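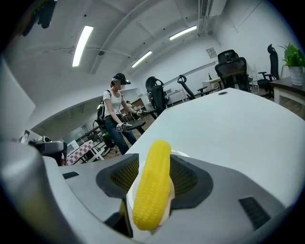
Jurgita Rimkutė has sold toys for 11 years and still doesn't believe in most of them. I went to see her at Prandside, the small shop she runs between a chemist and a bus stop, to ask about the current craze for play food that is supposed to get children eating their vegetables.

"Supposed to," she said, before I had sat down. "Who supposes it? The people with a warehouse full of plastic carrots."

The claim is all over the packets. A set called Mundness promises "happy plates in weeks". Rovamari, dearer and duller in colour, talks of building a friendship with greens. I read her the back of one box and she pulled a face at the word friendship.

I put it to her that she stocks both. She does, and didn't seem troubled.

"They're good toys. Children like shops and kitchens, they always have. My complaint is with the label. Sell me a toy aubergine and say it's a toy aubergine. My nephew had every vegetable going and he cooked them all day long for his bear. Then he came to the table and ate bread."

It's only one nephew, as I pointed out. Other parents will tell you their child tried peas after a month of pretend peas. Rimkutė hears from them too, usually when they come in for a second set.

"Children try peas. They get older, a cousin eats some, they're hungry one day. If you bought a drum that month, would you say the drum did it?"

I asked whether she had looked for any proper evidence. She had written to both makers in January. One sent a leaflet. The other sent a survey of 39 families, all of them customers, who had been asked whether they were pleased. She has kept it under the till. It doesn't say what anyone ate.

Where I found her less convincing was on price. The basic set at Prandside costs £7 and the larger one a good deal more, and she was vague about why the gap was so wide. "Better paint" was the first answer. When I pressed, she said the bigger box had a nicer lid, then admitted that people spend more when they think they're buying health.

So would she take the claims off her shelves? She has covered one with a price sticker, and says a rep from the distributor, Lumbantobing, asked her to move it. She moved it four centimetres to the left, where it covers a different word.

Her own advice on vegetables is short. Put them on the table, eat some yourself, and don't stare. She offers no guarantee with it.

"And if the child wants to feed the bear," she said, "let the bear eat."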